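Open Day at the Clustholm Automation Lab

The Clustholm lab opened its doors to members on 10/23/18, and over 400 people came through between the morning and early evening sessions. That is the largest turnout the building has had. The parking lot was full before the first talk, and late arrivals were sent to the gravel lot behind the Partanen warehouse. If you left a gray umbrella or a set of keys on a ring with a bottle opener, both are at the front desk.

The day was set up as a series of short stops. Visitors went around in groups of 10, with a guide for each group, and each stop lasted long enough for a demonstration and a few questions. Several people told us afterward that they would have liked more time at the benches and less in the lecture room. We have passed that on.

Celeste Caldeira gave the opening talk. She covered how the lab got started, with two rooms and one secondhand arm, and what it does now. Most of the current work is for small testing labs that handle too many samples to do everything by hand but not enough to pay for a full production line. Zenard, which runs water testing for farms and towns in three counties, is the main partner. Nanano supplies the software that plans the arm's movements. Celeste kept the slides short and spent the rest of her half hour on questions from the floor, mostly about cost and about jobs.

On jobs, she said that the Zenard staff who used to load racks all morning are now checking results and calling customers back, and that Zenard has not let anyone go. On cost, she said the arm is the smaller part of the bill. The larger part is the time it takes to set up a new task and to keep it running when something in the room changes. A new kind of cap can take a week of work.

The stop that drew the biggest crowd was the tube handling bench, run by Iraís Orozco. The task sounds simple. The arm has to work with capped plastic test tubes and an orange two-tier rack on a white table, using a gripper with two fingers. Iraís explained that tubes are hard for a machine because they are narrow, clear, and close together. The gripper needs room on both sides of a tube, and a rack with full rows does not leave much. Clear plastic also gives a camera very little to go on, so the software looks for the caps first and works out the rest of the tube from there. 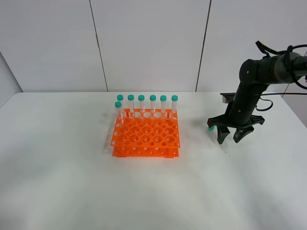 Why use two fingers on the gripper and not a full hand?

Two fingers are cheaper, easier to fix, and good enough for most lab items. A hand with more joints can hold more kinds of things, but every joint is another part that can wear out and another thing the software has to control.

Iraís took her groups through the same points each time and then let them ask what they wanted. A retired machinist from the second group wanted to know how hard the fingers squeeze. Her answer was that the force is set for each type of tube, and that the setting for thin plastic is much lower than most people guess. Another visitor asked what happens if the arm misses the hole. It is set to stop when it feels more push from below than it expects, back up, and try again. After six tries it quits and calls for a person.

She also talked about the speed. Many visitors expected the arm to be faster than a technician, and at this bench it is slower. What Zenard gets from it is the overnight shift. A rack loaded slowly at 2 in the morning is still loaded when the staff come in.

The other stops were the conveyor room, the parts printing shop, and the safety station, where visitors could press the emergency stop on a practice panel. The conveyor room closed early in the afternoon with a belt problem. Groups that missed it were given an extra turn in the printing shop instead, and anyone who still wants to see the conveyor can sign up at the desk for a weekday visit.

Lunch was soup and sandwiches in the downstairs hall. We ran out of the vegetarian soup early and will order more next time.

A few notes for members:

The handout from Celeste's talk is on the rack by the mailboxes. Please take one per household.

Iraís is looking for two people to help at the tube bench on an ongoing basis. No programming is needed. The work is setting up racks, keeping a written log of each run, and cleaning the table between runs. Leave your name at the desk if you are interested.

School groups can still book a tour for this winter. Children under 10 need an adult with them in the bench area, and closed shoes are required for everyone.

The next open day is planned for May. Partanen has agreed to let us use its lot for parking again, and we hope to have the conveyor running for the full day.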